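Gripper Comparison Working Group
Minutes of the meeting held at the Isville workshop, 5th August

Present: Seren Nicholas (chair), Sabine Fuchs, Hanane Belhaj, Tamara Barbu (minutes)
Apologies: Lamduan Hemmin (written comments received and taken under item 3)

1. Minutes of the previous meeting

Agreed, with one correction. Item 4 said the Bennani gripper "performed well on all objects". Sabine asked for this to be changed to "was tried on all objects", as the scoring sheet had not been filled in for the second half of that session. Tamara to amend.

2. Matters arising

The replacement finger pads from Dirville have come. Hanane has fitted one pair and is not convinced they are any softer than the old ones. Seren asked whether anyone had measured this. No one had. Hanane will press both types against the kitchen scale and write the figures down before the next round.

The wrist camera mount is still outstanding. Sabine said she had been told "next week" twice now and would believe it when it was on the bench.

3. Rods in the clear container

Hanane reported on the first round with the hand-held gripper. The task is to take hold of a wooden rod standing in a clear plastic container and lift it out without knocking the other one. It was added to the list at the last meeting because the earlier objects (blocks, cups, the sponge) were thought too easy to tell the two grippers apart.

She ran 60 attempts with the Mukeria gripper. The Bennani has not been done yet, so there is nothing to compare. The chair asked that this be minuted plainly, as a slide already going round the office has the word "better" on it.

Hanane said the grasp itself was the least of her worries. The pads close on a thin upright rod without much fuss if the person holding the gripper lines them up, and in her view that mostly tells us about the person. What she would like to know is how the camera gets on with the plastic, where the glare is strong and moves about whenever the gripper does.
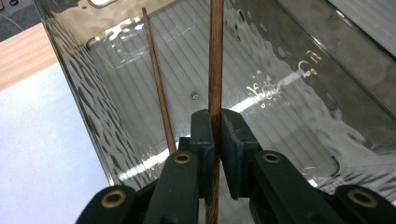

Lamduan Hemmin wrote that a hand-held trial should not be used to choose a gripper for the arm at all, given that a human wrist makes small corrections all the time and does not report them. She would want the same rods done on the arm, with the controller we intend to use, before any money is talked about. She also asked who decided what counted as a clean lift.

Sabine agreed with the first point and said the second was fair. On the present sheet a lift is a pass if the rod leaves the container. A rod dragged up the wall, or one that takes its neighbour along for part of the way, passes the same as a good one. Hanane said she had marked such cases in the margin but had not kept to any rule in doing it.

Seren thought the margin notes should not be used. Hanane would rather keep them as a rough guide to where things went wrong. After some discussion it was agreed to keep the notes and leave them out of any totals.

Tamara asked whether the rods ought to go back to the same positions each time. At present they are dropped in and left as they fall. Sabine said that was closer to real use. Seren said it was also a very good way of making sure two sets of results could never be put side by side. Agreed to mark 3 starting layouts and go through them in order, the same for both grippers.

4. Supplier's figures

Sabine had gone through the Mukeria sheet. It claims 2,000 cycles without a change in grip force, but does not say what was being gripped, how hard, or whether the pads were changed along the way. She has written to ask and has had a brochure in reply.

Hanane felt that the linkage had more play in it than when it arrived. She accepted that this was a feeling. Seren asked for it to be checked against the Bennani, which has had far less use, and for the difference in use to be noted next to the result so that it isn't read as a fault in the design.

No view was reached on whether the figure should be quoted in our own report. Sabine is against. Seren would allow it if it is clearly marked as the supplier's.

5. Controller

The two grippers are being driven at different closing speeds because each was left on its own default. Tamara pointed out that this had been so since the start. It affects the block and cup results as well as anything done from now on.

There was a longish discussion. Hanane wanted to carry on and correct for it afterwards. Sabine asked how, and did not think the answer given was an answer. It was agreed that both will be set to the slower of the two speeds and that 10 of the block attempts will be run again on each gripper. If the results move by much, the rest will have to be done again too.

Lamduan's note also raised the delay between the trigger and the jaws closing. Nobody present could say what it was. To be timed.

6. Date for a recommendation

The office has asked for a choice of gripper by November. Seren said she would not put her name to one on the present evidence and would tell them so. Hanane thought the date could still be met if the arm is free. Sabine thought it could be met either way, in the sense that something could be written down.

The slide mentioned under item 3 is to be withdrawn. Seren to speak to whoever made it.

7. Any other business

Tamara asked for the scoring sheets to be handed in on the day they are filled in. Two from the cup trials are still missing.

Hanane asked for a matt container to try beside the clear one, so that we might learn whether the glare matters or whether we only think it does. Agreed.

Actions

Tamara: correct previous minutes; draw up the starting layouts; chase missing sheets.
Hanane: compare old and new pads; check play in both linkages; find a matt container.
Sabine: write again to the supplier; camera mount; set both closing speeds and time the trigger delay.
Seren: slide; reply to the office; ask Lamduan for a written rule on what counts as a clean lift.

Next meeting to be fixed once the Bennani round has been run.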